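## Week 6: Does pretend play make children smarter?

Maybe. Be careful with anyone who tells you yes.

The claim you'll meet most often is that kids who play "kitchen" or "shop" develop better language and self-control. Most of the support is correlational. Children who pretend a lot also tend to have parents who talk a lot, and few studies pull those apart.
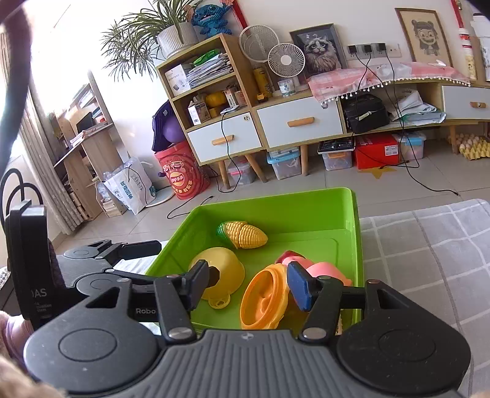
Take the Kanport survey (Gajewski's reading packet, p. 30). It has 502 families, and parents rated both the play *and* the vocabulary. What could go wrong with that? Write down two problems before Thursday.

The Tramano follow-up is bigger, at 3,543 children, but size doesn't fix a bad measure. "Pretend play" was a single checkbox.

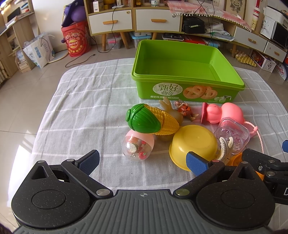 *Fig. 2. Toys and a green cookie tin on a checked cloth.*

Questions to ask of any play study:

- Who scored the play, and did they know the hypothesis?
- What did the comparison group do instead?
- Was the result still there a year later?

Read Qudah's reply to Testa. I don't buy all of it, but his point about scorers is hard to get around.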